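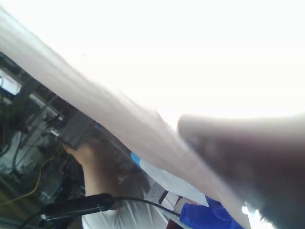
Zapata level pack – README

Hi! Zapata is a set of extra levels for Allau, the little block-pushing puzzle game I've been chipping away at since August. If you finished the base game and want something meaner, grab this one.

What's in the folder

levels/ – 200 levels, one plain text file each
tiles/ – the tile sheet, redrawn and a bit brighter than the old one
music/ – 4 looping tracks by Milagros Palma (the ice one has been stuck in my head for weeks!)
tools/ – Zarnis, my level checker

Installing

Unzip everything into the Allau folder and say yes when it asks to overwrite the tile sheet. Start the game, open Extras, and pick Zapata. Your old saves stay where they are, but scores for the pack go in a separate file called zapata.scr, so back that one up too if you care about your times.

The levels

They're split into five worlds, and you can play the worlds in any order you like. The ice world has two new tiles, the crumbling floor and the one-way gate. Crumbling floor breaks when you step off it, and it breaks under crates as well (this trips up just about everyone who tests it – sorry).

Making your own

Open any level file in a text editor and you'll get the idea pretty fast. A # is a wall, o is a crate, x is a goal, @ is you. Run Zarnis on it when you're done and it'll tell you if a crate can't reach a goal. It's slow on big maps, so go make a coffee.

Known problems

– Undo skips a step after you walk through a gate
– The Prorkilex controller driver swaps left and right in menus. Use the keyboard there for now
– Level 4-2 can be solved by walking around the whole puzzle. I kind of like it, so it stays

License

Levels and tiles are free to share and remix, just keep my readme in the zip. The music belongs to Milagros, so ask her before you use it in anything else.

Last updated 04/06/2020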